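Materials > Everyday Objects > Foam Cups and Lids

Why does a foam cup keep a drink warm?

Heat moves from warm things to cooler things. When hot cocoa sits in a thin metal mug, heat passes quickly through the metal and into your hand. Foam slows this down. It is a plastic with many tiny pockets of gas trapped inside it, and heat travels slowly through trapped gas. A material that slows heat is called an insulator.

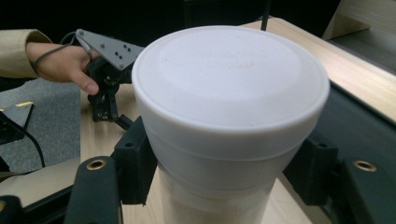 A lid slows heat loss in a second way. Warm air and steam rise from a hot drink, and they carry heat away with them. A lid holds most of this air above the liquid. The edge of a lid is usually its stiffest part. On the white lid in the photo, a raised rim curves around the edge, and the disk inside it sits lower. Bending a flat sheet into steps like these makes thin plastic stiffer. The cup itself gets narrower toward the bottom. Cups with this shape can be stacked one inside another.

Try it: Ask an adult to pour the same amount of warm tap water into 2 foam cups. Put a lid on one cup only. Measure the temperature of each after 9 minutes and write down both numbers. Which cup lost more heat?

Word to know
Insulator: a material that heat moves through slowly.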